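Folding back the years

The first thing Leonie Oberholzer did when she took over the Jalska workroom was paint the benches. They had been brown, and brown hides paper scraps. Now they're a flat blue-grey, and anything left behind shows up from the doorway.

Jalska makes paper decorations for shop windows and parties, mostly long zigzag strips that open out like an accordion. It's slow work to learn. Sorin Roman, who has been folding for five years, says a beginner's first strip usually leans to one side by the tenth crease, and there's no fixing it after that. You cut another and start again.

Yellow is the colour customers ask for most. Last March the workroom filled an order of 800 strips for Bundis, a chain of garden centres, and every one of them was yellow. Oberholzer still has a box of the offcuts under the sink.
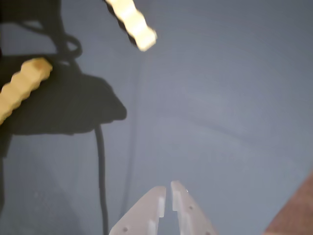
Keeping the creases sharp

A strip that's been folded well can be packed flat and opened a dozen times before it goes soft. Roman scores each line with a bone folder, then presses the whole stack under a board overnight. He doesn't like glue and uses it only at the ends, where a loop of thread goes through.

Heat is the main trouble. Amissah, the café downstairs, runs its ovens from 4 a.m., and by mid-morning the air in the workroom is damp enough to make light paper curl. Oberholzer moved the stock to the far wall and bought a heavier sheet from Stultier, which costs more but holds its colour better in a sunny window.

The next order is for 1067 strips, in three sizes. The small ones go first.

© Jalska feature. All rights reserved. Contact the editor | Back to top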